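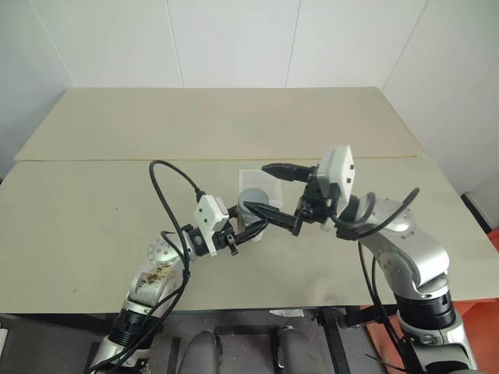 Jomberg Two-Finger Gripper, long finger version

We've had a pair of these on our own arms since March, and we've grown very fond of them! The long fingers are the reason most people choose this version over the standard one. They reach down past the rim of a cup or a small pot without the body of the gripper getting in the way, and with two arms working close together over the same bit of table that extra reach is a real help.

We tried them side by side with the Phelan short finger model, using cups, lids and thin plastic sheet (always a nuisance, sheet, as it likes to lie flat and stay there). The Phelan was a touch quicker to close and we'd still pick it for boxes and blocks. For sheet we much preferred the Jomberg, as the narrow tips slide under an edge more easily, though you do need to bring the arm in low and slowly.

Stroke: 80 mm
Weight with fingers: 1,015 g
Spare finger pads in the box: 14
Fits: Molel and Stakach wrist plates (Stakach needs the adaptor ring, sold separately)
Delivery: 7 working days

A wrist camera can go on top of either gripper. Do leave a generous loop in the cable, a bit more than looks tidy, and turn the wrist through its full range by hand before you switch anything on.

Page updated 4/8/20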